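Zuvby C2 Cable Handling Cell

6 min read

The C2 is a two-arm bench cell for sorting, untangling and staging loose cable before kitting. It ships as a pair of arms, a control unit and the Zenine task software. The customer supplies the bench and the bins. Langat handles installation and first-line service in North America.
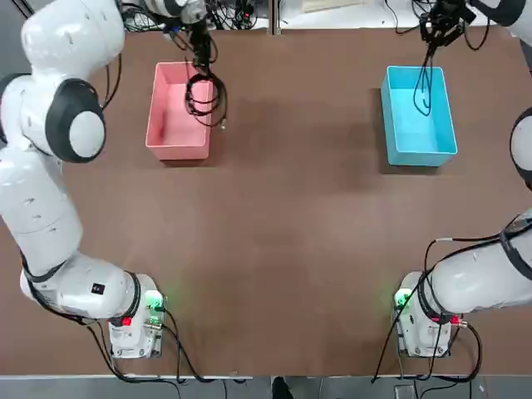 Bin assignment is set in Zenine by color or by fixed position. Color assignment tolerates bins that have been moved between cycles; fixed position is faster but needs a locating fixture. A pink and a turquoise tote, placed well apart at the far side of the bench, suit the color mode. Each gripper can carry its own cable, and the two arms can be given separate drop points or a shared one. Cable ends with heavy connectors should be tested before a drop height is chosen.

Cycle data comes from Odberg, who ran the cell on mixed USB and power leads in September. Over 1,000 picks, 51 needed an operator to step in. Most of those were double picks from a dense pile. Soudabeh Arabzadeh, who set up the trial, has since lowered the closing speed and added a shake step. Results with the new settings are not yet available.

Handover between arms is a separate task and must be licensed separately. Both grippers work over the middle of the bench, one pinching the cable while the other holds another stretch. Loose coils are acceptable. Tight knots are rejected and set aside.
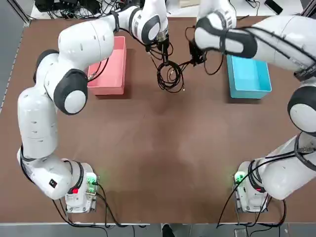
Can the C2 handle ribbon cable?

Ribbon cable needs the flat finger set, part 239, sold as a pair. The standard fingers tend to crease it.

Quotes and sample testing: Lensa Tilahun, applications desk. Allow roughly 6 working days for a sample report.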